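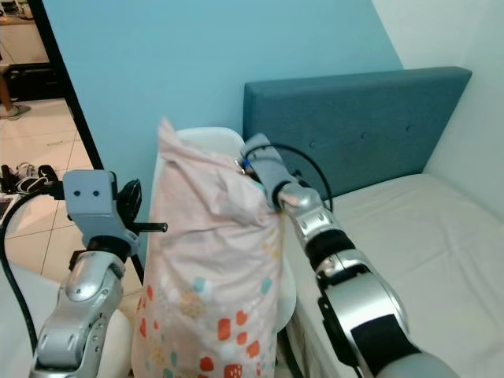 Trevdale opened its test apartment to visitors on November 25, 2018, and gave most of the afternoon to bedroom chores. The company has been teaching its two-armed machine, called Orken, to handle pillows and bedding, which its staff say is harder than moving boxes because cloth never keeps its shape. During the pillow work the right arm pinched an upper corner of a pale pink pillow while the left gripper stayed beside it without taking hold, next to a bed with a teal headboard. Visitors were let in seven at a time and could stay for as long as one pillow took.

In all, 39 people came, most of them from care homes and small hotels in the Cuautle district. Each group got a short talk in the hallway first and was asked to switch off phone flashes.

Pillowcases were the part of the program that drew the most questions. Orken works with the pillow standing upright on a chair, and the case has to be worked along it a little at a time. Pieter De Smet, who led the talks, said the team had started on the task in May with plain white cases and moved on to printed ones later. He said the machine is still much slower than a person and that the company has no date for a finished product.
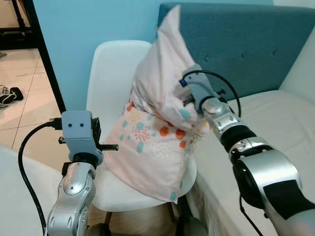 Willy Van Damme said he would want to see the job done on a real shift before putting any money down, with 80 beds to change and linen coming back from the laundry in all sizes. He added that he liked how gently the machine handled the cloth – his own worry had been torn seams.

De Smet told him the team plans to try larger pillows next, then duvet covers. A trial at the Cavach guest house is being discussed, he said, with five rooms set aside for it if the owners agree.

Trevdale will hold another open day in the spring. Entry is free, but places must be booked through the company's front desk.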